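## Clirnus open day in Mernville -- anyone else go?

**solderpup** · 2020-01-24

Got back from the Clirnus open day and my feet are killing me, but it was so worth it! They had a big screen running their simulator, and the demo was the stamp desk (the one people here kept asking about after the April newsletter). You sit down, they load the desk, and the arm has to sort out the stamps and the ink pad. I got two turns and grabbed these off the share drive they gave us: 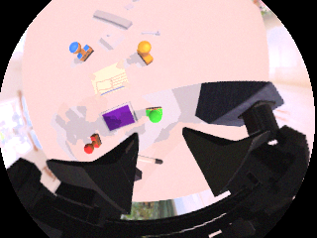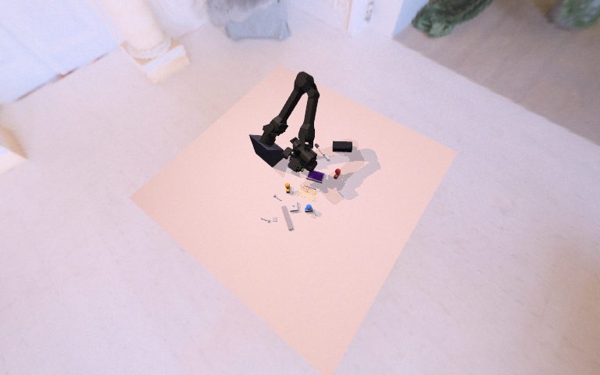 Both are from the simulator, same desk. Anyway, the guy at the controls told us they run 1000 layouts a night and throw everything around between runs so the arm can't just memorize where stuff goes. I asked about the real hardware and got a very polite "next year" -- so, make of that what you will.

**tin_lunchbox**

I was there too, in the second group. Fun, sure, but I drove 219 miles and I wanted to hear motors! A simulated arm is a video game until it picks up a real stamp. Nollstead had an actual arm on the floor at theirs and it dropped things all day long, and I learned way more from that.

**solderpup**

Okay but the Nollstead line was an hour and you got maybe a minute with it. I'd still take the two turns.

**gearmouse88**

Gotta disagree with lunchbox. Most of the hard part is figuring out where to grab, and you can practice that in a sim all you want. I've been using the Văduva gripper model at home and my little script finally quit smacking the table after 478 tries (don't laugh).

**tin_lunchbox**

Not laughing, mine is worse. But your table is perfectly flat and never gets ink on it. Come back when you've tried it on a sticky one.

**gearmouse88**

Fair. I do have a sticky one, I have kids.

**oldrelay**

Did they say if the desk files are going to be public? I couldn't make the drive.

**solderpup**

They said yes, but no date. There was a sign-up sheet by the door and I put down the forum's address. If I hear anything I'll post it in this thread. Also they gave out 5 free passes for the next one and I have a spare, so message me if you want it.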